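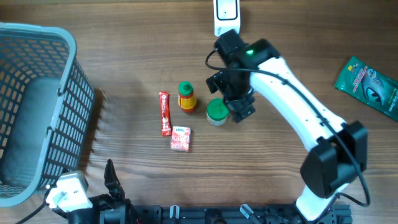
According to Oda Wallin, a print should be hung at the height at which it was cut. She works standing, with the block on a bench that comes up to her ribs, and she would prefer that people looked slightly down at the result. The gallery at Gestitz has agreed to this for one room only. In the other two, her relief prints hang at the usual eye level, and the difference is easy to test by walking between them.

The exhibition, titled Wester, consists of 26 prints taken from 26 blocks. Each block was cut from pear, planed on both sides and left for a winter before use. Pear has a close, even grain and holds a fine line without splitting, but it moves with the damp, and the larger blocks have been braced at the back with battens. Two of them warped all the same. Wallin printed those by hand with a spoon, as the press at Brodport would have cracked them.

The subject throughout is the stretch of shore between Brodport and Torvik. There are no figures. Most of the sheets show tidal mud, drawn as long parallel cuts that widen towards the lower margin. The cuts were made with a single V-tool, resharpened often enough that its profile changed over the course of the series. In the early prints the white line is narrow and has hard edges. By the last room it is broader, with a slight burr that takes up ink along one side and prints as a faint second line.

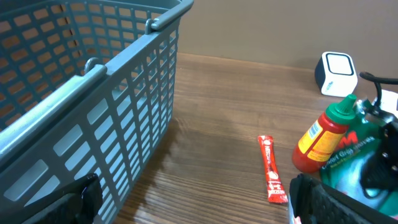
The ink is oil-based and mixed in small batches from two pigments, a bone black and a raw umber. Wallin thins it very little. On the heavier sheets it stands up from the paper and catches the light from the side, and the gallery has placed its lamps low to make use of this. The effect is strongest in the morning, before daylight from the north windows flattens it.

The paper deserves a note. It is an unsized cotton sheet of 400 grams, dampened overnight between blotters. At that weight it takes a deep impression, so that uncut areas of the block sit well below the surface of the margins. Framing behind glass would hide much of this. The prints are pinned at the top corners and left open to the air, and the lower edges have started to curl.

One wall holds trial proofs. These are more useful than such displays tend to be, as each state is marked in pencil with the pressure setting and the number of passes. The proofs for Torvik, Low Water run to nine states, and the fourth is arguably better than the final one. The horizon was lowered after it, and the sky is now rather empty.

Prints from the edition are priced at 3,000 unframed. The trial proofs are not for sale. The gallery is closed on Tuesday, and the show runs until the end of July.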